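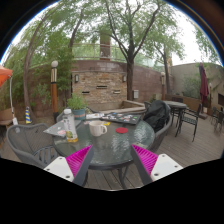 3 min read

Subject: Re: [faltari-club] Mug task, outdoor table, and who has the spare fingers
From: Ashraf Ouali
Date: 01/09/2018

Replying to the whole list, as two other people asked me the same things off list.

> Ashraf, a few questions before the next session. Are we still using
> the round glass table in the courtyard for the mug task, or are we
> moving inside? Last I heard the reflections were a problem. Also, how
> many demonstrations do we need per object for Plivden, and does the
> bottle count as its own task or is it part of the mug one? And does
> anyone know where the spare magenta fingers ended up? The set in the
> Erraji box is missing one.

Table first. We are staying outside. The Plivden rules say the final round is on a surface the teams have not seen, and I would like us to have practiced on something worse than a lab bench. The glass has ripples of reflection on it, strongest in the middle, and that is right where the mug goes. If we only train on the white table indoors we will find out about this at the competition.

Please leave the background alone. Laptops can stay on the table as long as they are toward the back, and so can papers. Chairs can be where people left them. Last March we tidied everything before each recording and the policy did badly as soon as someone put a bag down.

On the numbers. The target is 300 demonstrations for the mug and 300 for the bottle. They are separate tasks and they go in separate folders. For the mug we have 53 that passed the check, and for the bottle we have 55. I threw out the ones where the gripper started with the mug already out of view. Each person should plan on 30 per session. More than that and the motions get sloppy, mine included.

How to do one mug demonstration, for the new members:

Start with both fingers open and in view, with the near edge of the table between you and the mug. Wait a second before moving. Come in from the handle side or the opposite side, and switch between them as you go. Close slowly. The mug has vertical fluting and the fingers can catch on it, so do not twist once you have contact. Put it down on the red disc, let go, and back straight off. If you miss the disc, finish the motion anyway and write "miss" in the sheet. Do not redo it under the same number.

For the bottle, grip below the cap and around the label. It is clear plastic and the depth estimate is poor on it, so Ernesden is only using the color stream for that task. Do not swap it for another bottle halfway through a session. Keep the label on.

Fingers. I have the missing one. One of the screws on its mounting plate was stripped and I took it home to drill out. It will be back in the Erraji box before the next session. When you change fingers, tighten all the screws on each plate and check them again after the first ten demonstrations. We lost most of an afternoon in March to a finger that had rotated a few degrees, and none of that data could be used.

Two things I still need from the list:

Someone to write the script that splits the recordings. I have been cutting them by hand and I am behind. Python is fine. The file format is in the wiki under "recording".

Someone to bring an extension cord that can be used outside. The one we have is too short to reach the deck from the door.

If you can do either, reply here so we don't end up with two people on the same job. The sign-up sheet for sessions is at the usual link, and there are still open slots in the late afternoon. The light is lower then and we have very little data from those hours, so please take one if you can.

Ashraf

_______________________________________________
faltari-club mailing list
To unsubscribe, send a blank message with "unsubscribe" in the subject line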